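## Small vans talk, Clutdale, Thursday

Start with the Prurnidier! Two sliding doors, and a rear bench that tumbles flat in one pull (mime the pull, people love it).

Then the long-wheelbase version. It seats five, and you still get over 9 feet of load floor with the bench down. Pause here, let the bike people do the math.

- Drornon gearbox: smooth in town, a bit busy on hills. Say so.
- Camper kits: the Bárány one bolts in without drilling, which I adore. Bed folds out across the wheel arches, so bring your own bedding.
- Skip towing unless asked.

Finish on the night drive home from the coast, windows down, everybody asleep in back. Then questions.
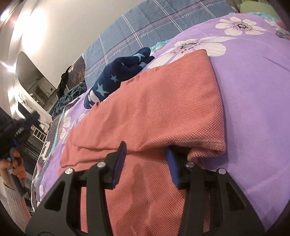

Dezső Takács: please do talk about towing, half of us have trailers.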